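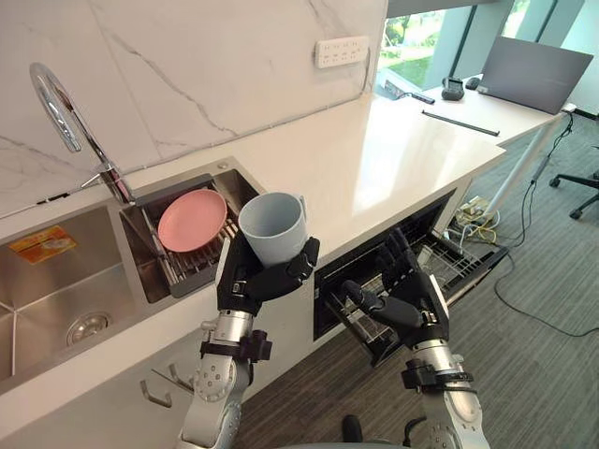 4. Adding your first ancestor

Before you start, have the Lunandale Family Tree program installed and your licence key typed in. If you are still waiting for the key, go back to section 2 and be patient.

4.1 From the opening screen choose New Tree. Give it a name you will recognise later. "Tree" is allowed, as is "Tree (new) (2)", and our support inbox is full of both.

4.2 Click the blank box in the middle. This is the home person. Most people put themselves here.

4.3 Type the surname exactly as it stands in the record, odd spelling and all. Other spellings go under Also Known As. If the clerk wrote Munteanu on one page and something quite different on the next, enter both and let them fight it out.

4.4 Enter the date of birth. The program accepts "before", "after" and "between". It doesn't accept "Gran thinks the war".

Note: Where only a quarter is given, as in many birth indexes, type the last month of that quarter and tick Quarter Only. A birth in the final quarter goes in as December.

4.5 Press Save. The box turns green. A box that stays amber has no source attached, and will go on being amber at you until it does.

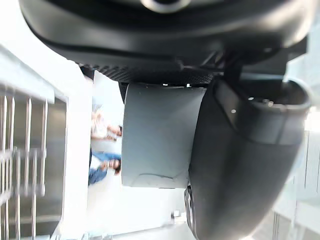
Grey finger pad, close up.

5. Attaching a source

5.1 Open the person and choose Sources, then Add.

5.2 Pick the type: parish register, census, newspaper, headstone or Told To Me. The last prints in italics on every chart.

5.3 Fill in the archive, the volume and the page. For the Takholm parish films the page number is the stamped one at the top right — the inked numbers were somebody's private system and skip from 135 to 275.

5.4 Attach your scan if you have one.

CAUTION: Merge People can't be undone once the tree has been closed. Two men with the same name in the same village are very often two men. One of our testers merged his way to a great-grandfather with 593 descendants and four wives, all living.

5.5 If you are moving from Grindico, export as GEDCOM first and import from the File menu. Notes come across. Coloured labels don't, and we're sorry if you had a scheme.

Guide last revised July 11, 2019. Printing charts is covered in section 6.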